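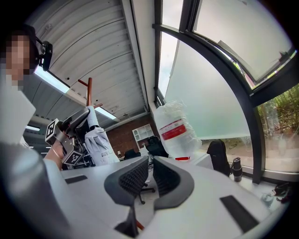
Minutes and Agendas

Eltley Allotment and Garden Association
Minutes of the spring general meeting, 16 April 2018

The meeting opened at the Stulten Road hall with 38 plot holders present. Apologies had been received from six others and were read out by the chair.

1. Minutes of the last meeting

The minutes of the December meeting were accepted with one correction. Under item 4, "north gate" should read "north path". The gate was replaced two years ago and is in good order.

2. Matters arising

The lock on the tool shed has been changed. Members who still hold an old key should hand it in at the shed on any open morning. The deposit will be returned at the same time.

The hedge along the lower boundary was cut in February, before nesting started. The contractor left the cuttings by plot 14 and they have now been chipped. Anyone who wants chippings for paths may take two barrow loads per plot – more if there are any left by the end of May.

3. Accounts

The balance at the bank stands at $3,638. Rents are paid up except for two plots, and reminders have gone out. The largest item since the last meeting was the repair to the water line, which came to $438 including parts. A member asked if this was covered by insurance. It was not, as the damage was put down to wear.

It was agreed to leave plot rents as they are for another year.
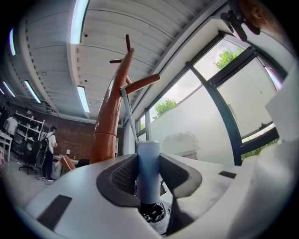 A second member asked that the water charge be shown as a separate line on next year's rent notices, so that people can see what they are paying for. This was agreed without a vote.

4. Water

Pressure at the far end of the site is still poor. Plots past the second standpipe often get only a trickle in the early evening, when most people are watering. Two options were put forward:

Option A was to run a new line, 90 feet long, from the main valve to the top standpipe. Faketti Plumbing has looked at the ground and would do the digging and the pipe work together.

Option B was to put in two more rain tanks beside the shed and leave the line alone. Several members felt the tanks would be empty by July, when they are needed most. Others pointed out that the shed roof is large and that last summer the existing tank ran dry only once.

After some discussion, a vote was taken. Option A was carried, 23 to 11, with four not voting. A written quote is to be obtained before any money is spent. If it comes in higher than expected, the matter will come back to members.

Until then, members are asked to keep hoses to half an hour at a time and not to leave sprinklers running unattended.

5. Compost delivery

Chauhan Soils will deliver on the same terms as last year. Roughly half of the plots have ordered so far. The order sheet is on the shed door and closes at the end of the month. Bags must be moved from the parking area on the day they arrive – last year some were still there three weeks later, and the turning space was blocked.

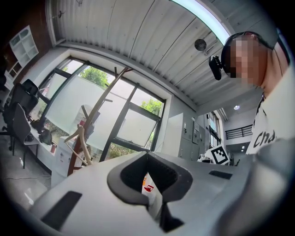 6. Plot inspections

The first inspection of the year will be in late May. Plots should be dug or covered by then, with paths kept clear to a width of two feet. Carpet is not allowed as a ground cover. Cardboard and woven sheet are fine.

There are nine names on the waiting list. Two half plots are free and have been offered to the first names on it.

7. Any other business

Slug pellets were raised again. The rule has not changed, and only the types listed on the notice board may be used.

The wheelbarrow with the green handles has a flat tire. A new inner tube is to be bought.

A member offered spare rhubarb crowns, which can be collected from plot 31.

8. Next meeting

The next general meeting will be held in the same hall in September. Items for the agenda should be put in the box at the shed two weeks ahead.

The meeting closed at 8:50 p.m.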